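Yule Chapel is closing its doors in July, and services move over to Plollelari

I got the letter on Thursday, same as everybody on my side of Lindavlow did, and I read it standing at the mailbox. Yule Chapel, the little brick one on the corner by the feed store, will hold its last funeral at the end of July. After that the Plollelari funeral home takes over everything: the phone number, the prepaid plans, the two gray cars and most of the staff.

I'm sad about it! Yule has been there for 58 years and I would bet half the people reading this have sat in one of those creaky pews at some point. My grandmother's service was there, and so was my uncle's, when it rained so hard we all stayed inside an extra hour eating ham sandwiches and telling stories he would not have wanted told (there was one with a canoe). The room only seats nine rows, so you always ended up next to a cousin you hadn't talked to in ages.

Still, I called over there to see what is happening, and it sounds like the handover has been in the works for a while. The owners are retiring and wanted the business to stay with people from the county. Plollelari is bigger, with a parking lot that can hold more than a dozen cars, and it has a ramp at the front door, where Yule only ever had that steep one around the side.

Now for the part I know people are worried about. If you bought a prepaid plan at Yule, you keep it. The price you paid is the price, and the woman on the phone said that twice. You should get a new copy of your contract in the mail with the Plollelari name on it, and you have 30 days from when it shows up to ask for changes. If you would like your money moved to a different funeral home, you can do that too, but it has to be in writing. Dig out your old paperwork before you call, because they will ask for the plan number in the top corner.
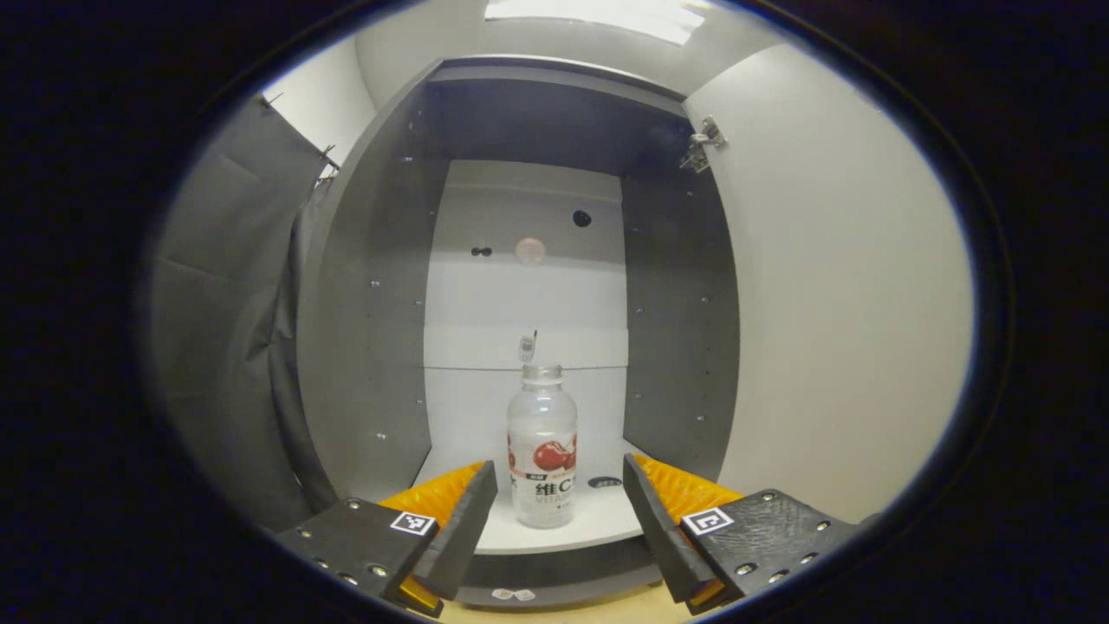 A clear drink bottle with cherries on its label, on a white shelf.

Burials at Kidaver Cemetery don't change at all. Kidaver is run separately, so plots, stones and the rules on flowers all stay the way they are (yes, including the one about glass vases, which I have complained about before and will again). The drive is going to be longer, though. From Yule you could just about walk behind the hearse. From Plollelari it's 15 minutes if you make the light at the bridge, and I have never once made the light at the bridge.

Death notices will keep running in this paper on the same days. Families can still write their own or have the funeral home do it, and I'm told the folks who did the typing at Yule are going to be doing it at the new place. I'm glad to hear that. They were always good about calling back to check how a name was spelled, or whether the dog ought to be listed with the survivors. In our family the dog was listed.

One more thing that might matter to some of you. The guest books and memorial cards that never got picked up are in boxes in the Yule office, and there are a lot of them, some going back to when I was in grade school. They'll hold on to them until the building closes, and anything left after that goes over to Plollelari for storage. Stop by any weekday morning before noon and give the family name at the desk. I went in and came home with my uncle's book, which my aunt swore had been lost.

As for the building, it hasn't been listed for sale yet. I asked about the pews and was told they haven't decided, but they wrote my number down.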